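Sorting Bins: Wear, Cleaning and Layout

Updated 11th December

A hard-sided bin used for small household items takes most of its wear in two places: the floor, and any panel that items slide against on the way down. Surface wear is cosmetic until the edges lift or dirt stays in the grooves after washing. Run a dry cloth over the worn area. If threads catch, sand the spot with 1000 grit paper, used wet, until the cloth passes freely.

For routine cleaning, empty the bin and vacuum the corners first. Grit left on the floor acts as an abrasive under anything dragged across it. Wash with dish soap and warm water, rinse, and dry fully before reloading. Scuffs that survive soap can be tried with a melamine sponge under light pressure. Test on an underside first, as the sponge will dull a glossy finish.
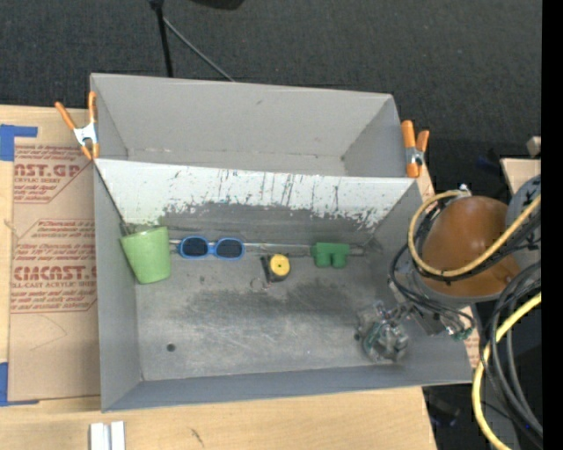
Dividers should be set according to what is handled most. A small rear section suits items taken out a few times a year, and the larger front section suits daily ones. Mixed contents are acceptable in the front section if they stay in one layer. A cup, sunglasses and a green toy can share a floor without stacking, but the sunglasses should go in a soft pouch when the floor is as scratched as this one. Lenses pick up marks from a rough surface faster than frames do. A sloped divider also sheds items toward its base, so the scraping tends to be worst low on the panel. A replaceable liner sheet on the slope takes that wear instead.

Liners: measure the floor inside the walls, not at the rim. A bin with tapered sides can measure 371 mm at the rim and only 346 mm at the floor. Cut 2 mm under on each side. Ribbed shelf liner (Stekosier or similar) holds cups upright better than smooth sheet. Felt is quieter but traps grit and should be shaken out weekly.

Drain holes, where present, stay uncovered. Punch the liner to match.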